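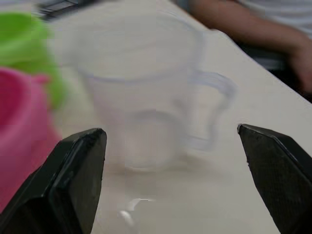 **Figure 2.** View from the wrist camera with the clear mug beyond the open fingers. A pink cup and a green cup are at left; a person is at the far side of the table.

### 4.2 Open-day session

The second set of trials was run during the Cerna open day in April, with visitors in the room. We kept the controller settings from the lab trials in Section 4.1. The only change to the software was a lower speed limit on the arm, which Urkedeck asked for as a condition of letting people sit at the table.

Aisling Nic Aodha ran the demonstration and Tươi Âu logged the results. Visitors came in groups of six. One person from each group took a seat across from the arm, named a cup, and could move it between attempts. We gave no advice on where to put it. Over the day the arm made 200 grasp attempts, all of which were recorded and are included in the Festis split of our data (3,935 attempts in total).

The clear mug was the object we most wanted to test in this setting. Its walls let the white tabletop show through, and the wrist view is often blurred by motion, as in Figure 2. The pink and green cups stand out far better against the table. For this reason we report the clear mug separately in Table 3.

Two attempts were stopped by the operator when a visitor reached toward the cups. We count both as failures. Room lighting was not controlled, and we did not measure it, so differences from the lab results should be read with that in mind.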